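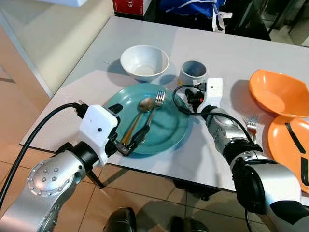

Call for participants: domestic lighting and glare assessment (Ellano study)

Brekeo is recruiting adults for a study of how glare from ceiling and table lamps is judged in ordinary dining and kitchen areas. Sessions are held at the Brekeo test rooms in Brodatora during June. Luminaires are supplied by Liapis. Participants are paid for each session attended, including sessions that end early.

Background

Glare ratings for offices are well established. Ratings for homes are less consistent. Home lamps hang lower, viewing distances are shorter, and people move between seated and standing positions during a single meal. The Ellano study compares diffuse, shielded, and bare light sources at several output levels and records how much discomfort each setting causes.

The study concerns perceived discomfort only. It does not measure energy use, and it is not a test of eyesight.

Who can take part

Applicants must:
– be 20 or older on the day of the first session
– be able to read a printed page at arm's length, with or without glasses
– be able to sit for an hour with short breaks
– be available for 3 sessions, each at the same time of day

Single-vision and progressive lenses are both accepted. Tinted or light-reactive lenses are not. Contact lens wearers should use the same type of lens at every session.

Please do not apply if you have had eye surgery within the past year, have photosensitive epilepsy, or have migraines triggered by bright light. People employed in lighting design or sales are also excluded, as are members of their households.

What the sessions involve

The first session begins with a short questionnaire on lighting at home, followed by a practice block. You will then adapt to the room level and view a series of lighting settings from a fixed chair. After each setting you give one rating on a scale with 5 steps, from "not noticeable" to "intolerable." Settings are repeated in a different order, and you are not told which ones are repeats.

The second session follows the same procedure from a standing position. The third adds a reading task and a place-setting task under three of the settings used earlier.
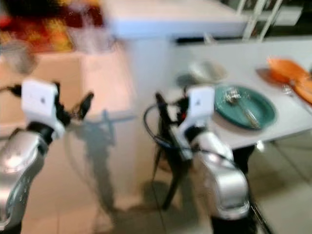

Reflected glare is rated separately from direct glare. Direct glare comes from the lamp itself, while reflected glare reaches the eye by way of a surface. Part of the practice block is spent on telling a small, sharp reflection from a broad sheen. Matte surfaces are normally left unmarked unless the rater finds them distracting. Ratings should be given on first impression – a corrected rating is accepted only before the next setting starts.

Between blocks the room lights return to a neutral level. You may leave the room during any break, but adaptation has to be repeated when you come back, and the session will run longer.

Shadows are covered by a short block at the end of the third session. Participants report whether shadows on the work surface make a task harder, and whether their edges appear hard or soft. No technical knowledge is needed. 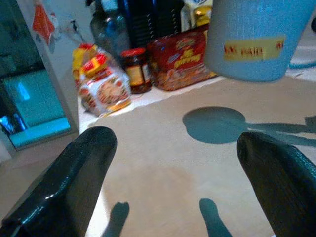
Payment and travel

Payment is made by bank transfer after each session. Local bus and rail fares are refunded against a ticket or receipt. Parking is free behind the building. Route 87 stops at the main entrance.

Data handling

Ratings are stored under a participant number. Names and bank details are kept separately and deleted once payment has cleared. You may withdraw at any point without giving a reason, and you may ask for your ratings to be removed until analysis begins.

How to apply

Complete the screening form on the Brekeo website under "Ellano." State your preferred time of day, the type of glasses or lenses you wear, and any access requirements. The test rooms are on the ground floor and have step-free access. Applicants who meet the criteria receive a session plan and a consent form by email – please return the signed form before your first visit. Places are assigned in order of application within each age group. When a group is full, later applicants are put on a reserve list and contacted if a place opens.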